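A thread on where robot training examples come from, by the person at Bekenier who makes them. Get a snack.

1/ My job title has the word "learning" in it. I would like it noted that the arm does the learning. I do the other part, where you drive a simulated gripper around a simulated room until your wrist complains.

2/ The goal for this batch is 300 good runs. A good run means the arm starts somewhere sensible, gets where it's going, and doesn't pass through a wall like a ghost with an appointment.

3/ Man-sik Jang wrote the checker that decides what counts as good. I have feelings about the checker. It threw out 10 of mine before lunch for "excess hesitation." I was thinking, Man-sik.

4/ Carys Bowen does the same job on the other shift and hesitates less. Her runs are smooth as butter. The problem: train only on Carys and the arm has no clue what to do after a wobble, so mine go in too. I am the wobble department.

5/ We have 2 room sets right now, Relletti and Han. Relletti is all cupboards. Han is where you go when you miss daylight.

6/ People ask why we don't just record the real arm. We do, over at Jikotcombe. The real arm needs cables, a booking, and somebody standing near the big red button. The fake one needs me and a chair -- and the chair is not great.

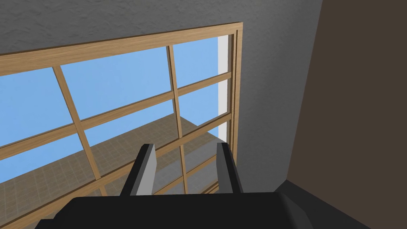 7/ What I keep fighting for is odd angles. Left alone, we all park the wrist camera nice and level, and then the model falls apart the first time something tilts. So I've been saving starts like this one, window bars running off on a slant, fingers open, pointing up at a sky with no clouds in it. The checker has no opinion on skies. Yet.

8/ Labels are the other half. Every run gets a sentence saying what the arm was told to do. Carys writes "move to the window." I once wrote "go over by the window, but politely" and got a message.

9/ The next batch starts in November and I have asked for 2 things: a better chair, and a button that says "I was thinking."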